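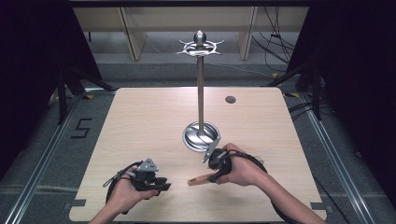
According to one reader of the draft, the report should say at the start that tarnish and corrosion are separate problems, and that a cleaning method that suits one can make the other worse. We have taken up that comment. In this report, tarnish means the thin sulfide film that forms on silver and silver-plated surfaces in indoor air. Pitting of the base metal is outside the scope.

1. Background

Silver darkens when it meets sulfur compounds in the air. The main sources indoors are wool, rubber, some paints and cooking. Humidity speeds up the process. On plated ware the silver layer is thin, so each round of abrasive polish removes metal that cannot be put back without replating. Raised ornament wears first and flat areas last.

The Plomthorpe town museum keeps its plated tableware in two rooms. Room A has painted shelving and wool felt liners. Room B has glass shelving and no liners. Staff had noted that Room A pieces needed polish more often, but no measurements had been made.

2. Method

We cut 15 test coupons from a single sheet of silver-plated brass supplied by Bianchini. All were degreased in acetone and handled with nitrile gloves. Six went to Room A, six to Room B, and three were sealed in polyethylene bags as controls. Gloss was read at 60 degrees with a Stasent meter at the start of the term and every 2 weeks after that. Each reading is the mean of five spots. Temperature and relative humidity were logged, giving 877 usable records after gaps from a battery failure in March were removed.

3. Results

Room A coupons lost gloss faster than Room B coupons at every reading. The controls showed no change larger than the meter's repeatability. Mean humidity in the two rooms was close enough that we do not think it explains the difference – the felt is the more likely cause. Two of the Room A coupons touched the liner directly and turned yellow-brown along the contact edge.

4. Limits

The coupons were flat, and real objects are not. Air flow was not measured. We also did not test the paint apart from the felt, so the two effects remain mixed.

5. Recommendations

Replace the wool liners with washed, undyed cotton. Repeat the test for a full year, with an extra set of coupons on bare painted shelves. Raw data and the calibration sheet are stored in the Esteditz project folder.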